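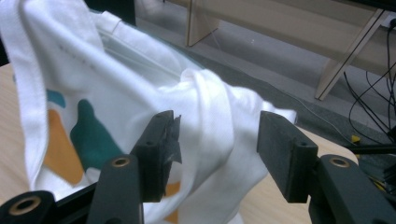 Session 4: The width of a street

Welcome back, everybody, and thank you for the sketchbooks, which I have enjoyed far more than I expected to enjoy a pile of sketchbooks on a wet evening. Last time we talked about plots and how a row of them adds up to a block. Tonight we turn round and look at what is left between the blocks. I would like you to think of the street as a room that somebody has designed, even when that somebody was only a highways manual and a man with a ruler.

These notes cover what I'll say in the lecture plus a few bits I always run out of time for. Please bring a scale rule, tracing paper and something to draw with that you don't mind sharpening.

4.1 What we measure

When people say a street is wide or narrow they may mean any of several things, and you will save yourself a good deal of muddle if you say which. The carriageway is the part between the kerbs. The highway usually takes in the pavements and verges as well. The distance I care most about this evening is face to face, from the front wall of one house to the front wall of the one opposite, with all the hedges, bins, steps and parked cars in between.

Take Muñoz Street in Flarkden, which you will all have walked down on the first site visit. The carriageway there is quite modest, and yet several of you wrote "very wide" in the margin. You were right to. The front gardens have been paved over for cars on both sides, so the eye runs straight across from wall to wall with nothing to stop it. Now go one street north, where the low walls and privet are still there. Face to face the distance is 18 metres on both streets, and I promise you I have checked this with a tape, in July, with a small dog taking a great interest in the other end of it.

4.2 Width and height together

Width tells you very little until you put the height next to it. We write this as a ratio, height first. Two-storey houses with their eaves at six metres, set 18 metres apart, give you 1:3, and most people will feel comfortably but rather loosely held by that. Bring the fronts in to 12 metres and you have 1:2, which starts to feel like a proper street room. Go much tighter than 1:1 and you are in lane or mews territory, lovely in the right place, though you must then work hard on daylight and on who can see into whose kitchen.

Do use the ratio gently. It is a way of starting a conversation with your own drawing, and I have seen some very dull streets with beautiful ratios. Trees upset it (happily!), and so do bay windows, porches and slopes.

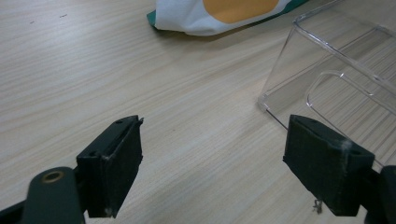

Parallel fronts are where nearly every student scheme begins, and I quite understand why, as the parallel rule does half the work for you. But a street is shaped by the angle between its two sides as well as by the distance. If one side is turned even slightly, the space opens at one end and closes at the other, and people walking along it feel that long before they could tell you the reason. The two black pads in the picture have an open gap between them and the dark face of each is turned towards the other, and I'd like you to imagine them as a pair of house fronts on a plain tabletop site. Where would you put the doors? Where would you stand to talk to a neighbour? Try it at home with two matchboxes and your chin on the table, which is still the best way I know of getting down to eye level.

4.3 The Dritovmont scheme

Our main case this week is the second phase at Dritovmont, 76 homes on the old depot land behind the parade. Cristian Bermúdez drew the layout and has kindly let us have his early plans along with the final ones. In the first plan every street had the same section. By the third, he had let the middle street taper towards the bus stop, moved the parking into two side courts and pulled the front doors forward so that they open almost on to the pavement, with a recessed porch for the pram and the wet umbrella.

Look especially at how the corner houses are handled. They have windows on both sides and the door on the quieter one. I think the northern corner is less happy than the southern, with rather a lot of blank brick, but you may disagree and I would love to hear the argument.

4.4 Work for next time

Choose a street in Staleneck or Flarkden that you can visit twice, once in daylight and once after dark. Draw one section through it at 1:200, from the back of one house to the back of the one opposite, and put people in. Mark the face-to-face distance and the eaves height, work out the ratio, and then write a paragraph on whether the number agrees with how the place felt.

If you can't measure the whole width safely, pace the pavements and take the carriageway from the map. Please don't step into the road with a tape.

Drawings are due on 17th March, pinned up before we start. Plain paper is fine, and so are rubbings-out.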